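Flolex 100-foot garden hose, after a full season

I bought the Flolex in spring to replace a green vinyl hose that kinked every time I went around the corner of the garage. It has now been through a whole growing season and I drained it and put it away in November, so this seems like a fair time to write it up. I paid full price for it at Sundon, the hardware store near us.

Our setup: one spigot on the back wall, a vegetable patch at the far end of the lot, and a row of young fruit trees along the fence. The old hose was 50 feet and I had two of them joined, with a drip at the joint that I never fully cured. Having one long hose was the main reason to buy.

The Flolex is a rubber hose with a woven layer inside. It is not one of the expanding fabric kind. I had one of those for a single summer and it split near the tap end while I was at work, so I won't be buying another. The Flolex comes coiled and tied in three places. Leave it lying in the sun for an afternoon before you try to use it. I didn't, and it fought me all the first day. By the second week it lay flat.

Kinking is much better than with the vinyl. It will still fold if you pull it hard around a fence post with the water off, but it opens up again by itself once the pressure comes on. I have had to walk back and straighten it maybe once a month.

The weight is the downside. Full of water, the whole length is a real drag, and my neighbor Sabine Hamann, who waters for us when we're away, asked if she could use her own hose instead. We settled on leaving ours stretched out along the path for her. If you have a small yard, get a shorter one. Flolex also makes it in 30 feet and I would guess most people would be happier with that.

Fittings are brass at both ends, with a rubber collar behind the tap end to stop it bending sharply. The collar is a good idea and it has stayed put. The washer that came with the hose was thin and leaked from the first day. I swapped it for a thicker one from the kitchen drawer and it has been dry since. A hose at this price should come with a decent washer.

No nozzle in the box. I tried two. The first was a Piltura pistol grip with a dial for different sprays. The flat and shower settings were fine, the mist setting mostly ran down my wrist, and the trigger lock stopped holding in July. The second was a plain Sotelo twist nozzle, a straight barrel that goes from off to jet as you turn it. It does less and I like it more. For seedlings I take it off and use a watering can anyway.

Flow is good. I filled the rain tank from the tap during the dry spell and read the meter before and after: 734 gallons, in one long session on a Friday, with the hose at its full length. Nothing bulged and the fitting at the spigot didn't loosen. I didn't time it properly so I can't give a rate.

There was a rubber smell to the water for the first few weeks, stronger if the hose had been sitting in the heat. I let it run onto the grass for a minute before watering anything we eat. The smell faded by midsummer. The label does not say the hose is meant for drinking water, so don't drink from it.

Wear so far: scuffed along the section that crosses the gravel, and a slightly chalky look where it gets the most sun. No cracks. One nick from the corner of a spade, which was my fault and didn't go through.

Storage is awkward. It won't fit on the wall hanger I had, which was made for a lighter hose and started pulling its screws out. Duván Cuadros at Sundon suggested a reel cart, but the ones they had were rated for vinyl hose of this length and looked flimsy to me. For now it's coiled in a half barrel behind the garage with the ends screwed together – that keeps the spiders out.

Would I buy it again? Yes, for this yard. Four stars out of five. I took one off for the washer and the weight, and the weight I could have worked out for myself from the shipping label.
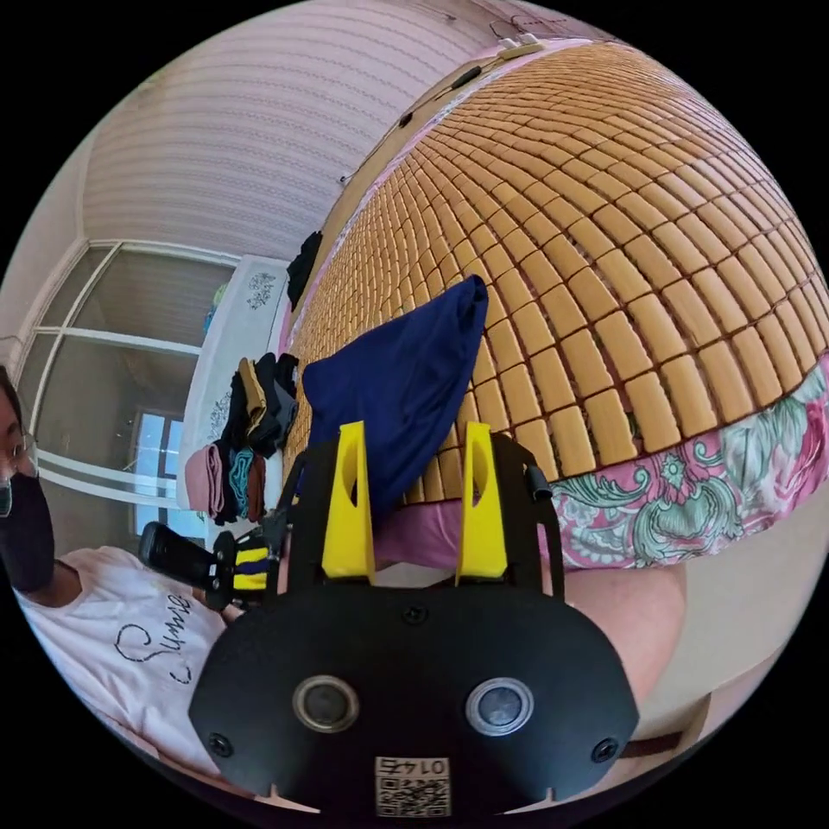 Photo: Sabine Hamann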